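February 2019, bench notes, construction toy set (bolts, nuts, plates)

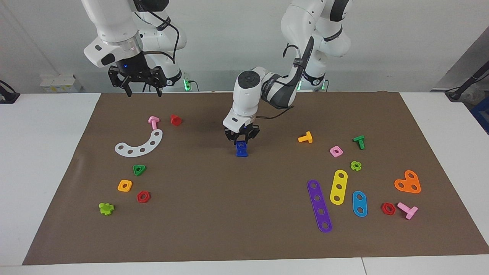
## Parts and fit

Wamato's leaflet says any bolt takes any nut. I have my doubts. The nuts come in enough outlines (hex, square, triangle, a flower sort of thing) that I'd expect at least one to be moulded off a bit. Ollent is supposed to be testing the thread for us and has sent nothing so far.

Brown mat stays. Fadi Saliba wanted the pieces straight on the white table so the colours would show up better. They show up fine on brown, and a hex nut on a bare table ends up on the floor.

Still not sold on:

- The curved white plate. Five holes, all round, and no hint from the leaflet which one you're meant to start from. Kids will start from the end. So did I.
- Colour as a sorting cue. There's a red hex nut and also a smaller red hex nut, and the pinks and greens turn up on bolts and nuts both. Sort by shape first.
- The claim of 3,000 turns before wear. Turned by whom, and how hard? Baranauskienė has asked for the test sheet. I wouldn't hold my breath.
- The lime-green cross. Fadi calls it a connector. Could be. I can't find it in the leaflet.

## To do

1. Try every nut on the pink bolt, then on the yellow-orange one. Write down any that bind, even slightly.
2. Do 40 turns by hand on the green triangle nut and check the corners for whitening.
3. Ask Surstead if their March order is the same moulding. If it's not, most of this page is no use to them.

Fit table goes on the next page. Leave the pieces out on the mat till it's filled in, please.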